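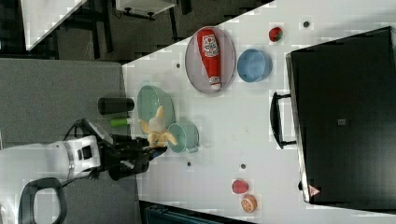

Catberg Arm Cell Gets a Tune-Up, Keeps Its Ketchup

BRUSANO, 26th February – Catberg has published its setup routine for the Callov kitchen cell. It runs to 62 steps, 40 of which concern the gripper. Finger pads are wiped and the zero position checked before every shift. The toy groceries receive no maintenance and have filed no complaints.

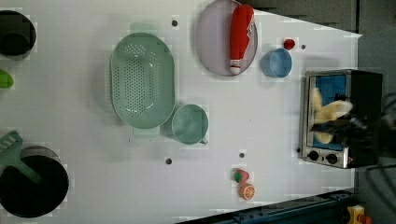 Gripper at the toaster oven, Callov cell.

Dalsgaard supplies replacement pads in packs of 54.

Shares: 210 | Comments: 0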